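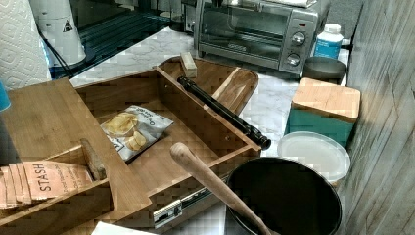
About Paltden

Paltden sorts kitchens. We go into homes in and around Zakville, clear the counter, fix the drawers that can be fixed, and leave. That is the whole business.

We don't believe in the perfect pantry. Matching jars look great until somebody buys the wrong size bag of rice. We also have doubts about most drawer organizers, including a few we sell. A drawer that comes off its slide every week needs new screws and a straight rail, and no bamboo tray will change that.

Our shop is at 1251 Kandasamy Street, behind the tile store. We keep up to 200 used trays, racks and boards there, and you are welcome to borrow one before paying for it. Plenty come back.

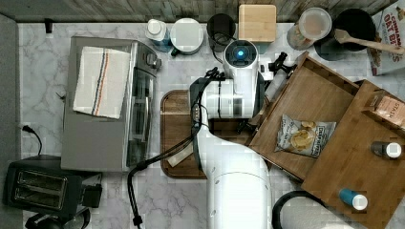
Marble counter with cutting board, toaster oven and slatted tray.

A first visit costs $102 and takes one morning. If we think your kitchen is fine as it is, we'll say so and charge you $20 for the trip. We no longer offer the Uvach labeling plan. People stopped reading the labels.

Page updated Feb 23, 2026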